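Section 7. Storing small parts and spare seals

Read this section before you put the Plekton water filter away for the winter, or when you open the spare parts set for the first time. The seals are small and soft, and they are lost or damaged more often than any other part of the filter.

7.1 Preparing the seals

1. Close the inlet valve and wait until the water stops at the tap.
2. Turn the filter bowl to the left and take it down with two hands. Some water will stay inside, so keep a towel under it.
3. Lift the old seal out with your finger. Do not use a knife or a screwdriver.
4. Wash the seal in clean water, without soap, and lay it on a dry cloth for 45 minutes.
5. Look at both sides of the seal. If you find a cut or a flat place, throw it away.

CAUTION: Do not dry the seals on a heater or in direct sun. They must not become warmer than 60 °C.

7.2 Choosing the box

Use a rigid box with a lid that closes on all four sides. A clear box is better, because you can check the contents without opening it. Soft bags are not suitable. They press the seals together, and after some months the seals keep this wrong shape.

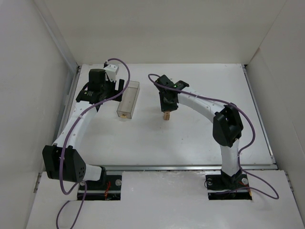

Fig. 7-1. Clear box with grey lid.

Put the large seals on the bottom and lay them flat. The small seals go on top, also flat. Never hang a seal on a nail or a hook, even for a short time.

NOTE: The grease tube from the spare parts set must be kept apart from the seals. If the cap is not fully closed, the grease can make the rubber swell.

7.3 Putting the seals back

1. Clean the groove in the filter head with a soft cloth.
2. Put a very thin layer of grease on the seal.
3. Press the seal into the groove, beginning at one point and going along both sides.
4. Turn the bowl to the right by hand until it stops. Do not use the wrench for closing.
5. Open the inlet valve slowly. Watch the bowl for leaks before you leave the room.

Change all seals after 2,000 hours of use, also when they still look good. Write the month of the change (for example, October) on the label inside the cover.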